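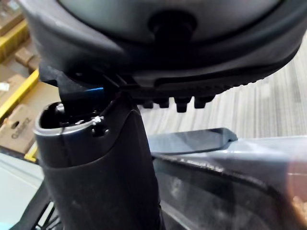 안장 아래 전선까지 보는 자전거 점검, 8월에 다시 시작

자전거 공방 클롤트비(Cloltby)가 8월부터 안장과 안장 기둥만 따로 점검하는 시간을 다시 연다. 봄에 한 번 열었던 행사인데, 그때 접수가 일찍 끝나서 참가하지 못한 사람이 많았다. 공방은 이번에는 오전과 저녁에 나누어 접수를 받는다고 밝혔다.

자전거를 가게에 맡기면 보통 브레이크와 체인을 먼저 본다. 안장은 높이만 맞추고 끝내는 경우가 많다. 그러나 요즘 자전거 중에는 안장 기둥 안으로 전선이 지나가는 것이 있어서, 높이를 바꿀 때 선이 당겨지거나 관의 가장자리에 눌릴 수 있다. 사진의 검은 관에서도 은색 테두리를 넘어 앞쪽으로 내려오는 가는 흰색 선을 볼 수 있고, 안장 밑의 받침 옆에는 짧은 파란색 선이 있다. 이런 부분은 안장을 보통 때처럼 위에서만 보면 잘 보이지 않는다.

공방이 봄 행사에서 확인한 자전거는 모두 118대였다. 그중 34대에서 안장 주변의 전선이 눌렸거나 피복이 벗겨진 것이 발견되었다. 대부분은 주인이 모르고 타던 자전거였다. 뒤쪽 등이 가끔 꺼진다고 말한 사람은 있었지만, 원인이 안장 쪽에 있다고 생각한 사람은 적었다고 한다.

점검은 한 대에 60분씩 한다. 먼저 안장을 풀고, 고정 장치와 나사의 상태를 보고, 그다음에 관 안쪽과 선이 지나가는 자리를 확인한다. 긁힌 자국은 기록만 하고 고치지 않는다. 금이 간 부품이 있으면 그날은 다시 조립하지 않고 주인에게 먼저 연락한다. 부품 교환은 별도 비용을 내야 하며, 가격은 작업 전에 종이에 적어 준다.

작업대를 새로 놓은 것도 봄과 다른 점이다. 전에는 벽에 붙은 좁은 선반에서 일을 했지만 지금은 긴 노란색 작업대를 쓴다. 검은색 나사나 고무 부품이 어두운 바닥에서는 잘 안 보였기 때문에 밝은 색을 골랐다고 공방은 설명했다. 분해한 부품은 자전거별로 나누어 놓고, 접수 번호를 쓴 종이를 같이 둔다. 봄에는 비슷한 나사가 섞여서 다시 찾는 데 시간이 걸린 일이 두 번 있었다.

이번 행사에는 지역 자전거 모임 드레모(Dremo)도 함께한다. 드레모의 회원은 현재 2,639명이고, 회원은 모임 게시판에서 먼저 시간을 고를 수 있다. 회원이 아닌 사람은 그다음 주부터 공방 입구의 접수대에서 신청한다. 전화 접수는 하지 않는다. 봄에 같은 시간에 두 사람이 예약된 일이 있어서 방법을 바꾸었다.

안장을 새로 사고 싶은 사람을 위해 앉아 볼 수 있는 안장도 몇 가지 준비한다. 이 안장들은 판매하지 않고 빌려만 준다. 빌리는 기간은 일주일이며, 돌려줄 때 어느 부분이 아팠는지 간단한 종이에 적으면 된다. 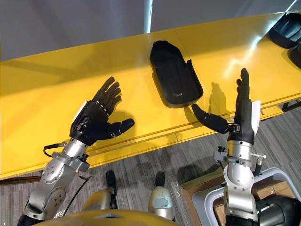

점검을 받으러 갈 때 무엇을 가지고 가야 하나?

자전거와 신분증, 그리고 전동 자전거의 경우에는 열쇠를 가지고 가면 된다. 배터리는 집에서 미리 분리해 두는 것이 좋다. 안장 가방이나 물통 걸이처럼 나중에 붙인 물건도 떼고 와야 점검 시간이 줄어들지 않는다. 안장 높이를 그대로 유지하고 싶으면 기둥에 얇은 테이프를 붙여 표시해 두라고 공방은 부탁했다.

점검이 끝난 자전거는 당일 저녁 8시까지 찾아가야 한다. 공방 안에 보관할 자리가 많지 않아서, 늦는 사람은 오후에 미리 알려야 한다. 비가 오는 날에도 점검은 그대로 하지만, 젖은 자전거는 입구에서 물기를 닦은 다음에 안으로 들어올 수 있다. 수건은 입구에 있다.

저녁 시간의 접수는 오전보다 한 시간 늦게 열린다.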